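Margus Jõgi on Fixing Accordions in Pildale

Margus Jõgi has repaired accordions in Pildale since 2000. His shop is on the second floor of a building that used to be a dental office, and customers carry their instruments up a narrow flight of stairs. A full-size piano accordion is heavy, and most people stop on the landing.

"I hear them set it down," Jõgi says. "Then I go out and carry it the rest of the way."

He takes in 160 instruments in a typical year. Most are piano accordions, with some button boxes and a few concertinas. Many come from attics. Somebody's grandfather played, the case was closed for decades, and now a grandchild wants to learn or wants to sell.

The first thing he does is smell it.

"If there's mildew, I know what the next month looks like," he says. "The leathers on the reeds will be curled, the wax will be bad, and probably the bellows tape is coming off at the corners. You can clean the outside until it shines and it will still sound like a sick goose."

Jõgi did not plan on this line of work. He was a piano mover, and he played accordion at weddings on weekends. When his own instrument, a black Fultano he still owns, developed a note that would not stop sounding, he took it to a woman named Baranauskienė, who had a bench in the back of her husband's shoe repair store. She fixed the note while he waited and charged him very little. He came back the next Monday and asked if she would teach him.

"She said no," he recalls. "She said come back when you have broken one by yourself. So I bought a bad one and took it apart, and I broke it, and I came back."

He stayed with her for four years. She taught him to tune by scratching metal from the reed, near the tip to raise the pitch and closer to the rivet to lower it. She also taught him to stop early. A reed changes a little after it goes back inside the instrument, and a beginner who chases a perfect reading on the bench often has to do the job twice.
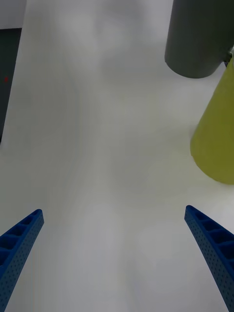 White tabletop, Pildale.

The work is slower than people expect. A complete job, with new wax, new leathers and tuning, takes Jõgi 2 weeks if nothing else is going on. Something else is usually going on. Before the summer festivals he gets calls from bands that need a strap bracket or a stuck bass button fixed by Friday, and those go to the front of the line.

Bass buttons are the repair he likes least. The left side of a large accordion has rows of buttons connected to rods and levers, and the parts have to come out in order and go back in the same order. He lays them out on a numbered board and does not answer the phone until they are back in.

"One time I answered the phone," he says, and leaves it there.

Materials have become harder to find. He buys his wax in blocks from Vekov, a small supplier that also sells to organ builders, and melts it with a little rosin. The leathers he cuts himself from thin goatskin. He tried plastic valves on one of his own instruments and took them out after a winter. They worked, he says, but he could hear them.

Price is the difficult part of the conversation. A full tuning and rewax starts at $600, and a lot of attic accordions will not sell for that much when they are done. Jõgi tells people this before he opens the case all the way. Some take the instrument home again. Others pay anyway.

"A man came with his mother's accordion, a cheap one, made for students," he says. "I told him it was not worth it. He said he didn't ask me what it was worth. He asked me how long. So I told him how long."

Does he still play? He does, though less than he used to. The weddings ended when his shoulder started to bother him. He plays in the shop after a job is finished, usually the same waltz, because he knows how every note in it should feel under the hand. If the customer is there to pick up, he plays it for them and then hands the instrument over so they can try it.

For people who have an accordion in storage, his advice is short. Keep it in its case, standing on its feet the way it would sit on a lap, in a room where you would be comfortable yourself. Basements and garages are bad. Take it out every so often and play it, even badly, so air moves through the reeds. And don't spray anything inside.

"People use oil," he says. "They think it is a door."

Jõgi takes drop-offs in the morning and prefers a call first. The current wait for a full tuning runs into April.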